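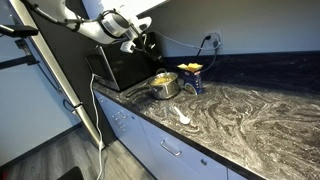 The kitchen at Nondeck, with the pasta out.

The paper was due in May, and the result was one sentence long. An arm that was made to wait before each reach dropped fewer things than an arm that went straight in. I had 1,301 trials behind that sentence and I didn't believe it yet.

I worked nights because the building was quiet and the light stayed the same. On the counter were the saucepan, the blue box and the white spoon. I set them out, went back to my desk, and started the run. The arm hung over the microwave and did nothing for as long as the program told it to. Then it went down.

The method came from a lab in Zirkville. They had tried it on blocks. In their version the pause was a fixed length, and the arm used it to look again and throw out its first plan if the second one was better. We let the length vary. Of our trials, 574 had no pause at all. Those were the ones I had to sit through with my hand near the stop button.

At two in the morning Nyamweya called. That was the name we had given the planner, and it called by sending a line of text to my screen whenever it changed its mind. Usually the line said "revised" and gave a number. The number was how sure it was. That night it said "revised, 63," and the arm stayed where it was.

I waited. It said "revised, 87." It still didn't move.

I checked the log. The pause had run out and the planner had asked for another one. We had never written a rule against asking. I could have stopped the run and marked it a failure, and under the rules we had sent to Jekisitz for the review, it was one.

I got up and went into the kitchen. The spoon was lying flat on the stone with its handle toward the microwave. I had meant to turn it the other way for this trial. The sheet said so, in my own handwriting.

I turned the spoon around and went back to my desk. The screen said "revised, 87" again. Then the arm went down.

I wrote the trial up as a failure, mine, and added a column to the sheet for the ones where it asked. Then I went back through the old logs to see how many there had been.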